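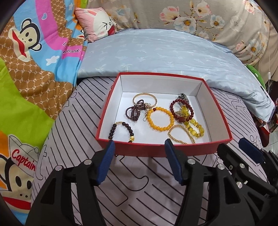 November, a bit after lunch

Back on the bracelets! I finally got the restringing pile out of the drawer and tipped it into one box so I could see what I'm up against before I cut anything. My plan for this batch is to do the easy stretch ones first and leave the fussy ones for when the light is better. The amber-yellow one in the middle of the red box is my warm-up, all beads nearly the same size with a single dark red one up at the side (I want to keep that one exactly where it is in the order, so it gets strung last, right by the knot). The garnet-colored multi-strand next to the gold bangle is the one I'm dreading. It's a proper tangle and I am not touching it until I've had coffee.

Cord notes. I've still got most of the spool of Salport, the clear stretchy one, and a bit of the Pativex that Ashraful Chowdhury swears by. I tested both on scrap beads this morning. The Salport goes through small holes without any fight but the knot slips if you trim the tails too short, so leave 3 mm and put a dot of glue on it. The Pativex holds a knot beautifully and hates every needle I own. I ended up cutting the end at a slant and stiffening it with glue, which worked fine once it had dried.

Pre-stretch everything! I skipped it on the last batch and two came back saggy, my own fault. Pull the cord, hold it, let it rest, then string.

For the big lemon-yellow one with the gold-toned spacers I want the thicker cord, those beads are chunky and they'll drag on anything thin. Check the spacer holes for rough edges first. I think that's what ate through the cord on the one I did for the Zonosska table, it was frayed in exactly one spot.

The dark red with the large oval bead: measure before taking it apart, write the measurement HERE and not on a sticky note. The oval takes up so much of the inside of the loop that it wears smaller than it measures. Add a bit for that.

Very dark brown with the charm: keep the gold beads together in their own dish. Charm goes back on its ring, and close the ring with two pliers, not one plier and a thumbnail.

Money stuff, so I don't lose it again. Amarasinghe wants 135 for a bag of mixed glass, which is more than I'd like, but the last bag lasted me ages. Postage on top. Ashraful says he'll split one if I order before the end of the month, so I need to answer him tonight.

Later, 4:30. Glue from this morning's test knots is hard. Gave the Salport loop a good yank and it held, the short-tailed one let go on the second pull. OK so 3 mm it is. Starting the amber-yellow now.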